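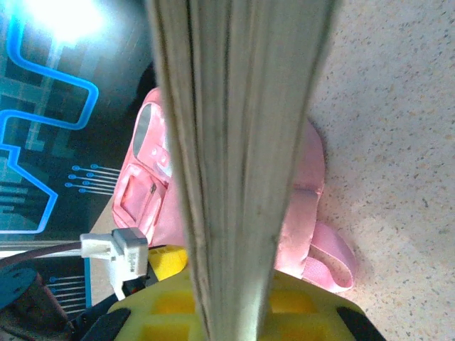

Packing the school bag: questions we keep getting

Do heavy books really have to go against the back?
So the bag makers say. I tried it both ways in April and felt little difference. Tight straps did more.

Is a pink backpack harder to keep clean?
Than black, yes. Wipe it with a damp cloth and ignore the special sprays.

Can it stay on the floor?
Ours does. I doubt a hook would get used.

Should every book come home?
Ask the teacher. One 250-page reader a night sounds like plenty to me.

Ysaline Langlois, Plestham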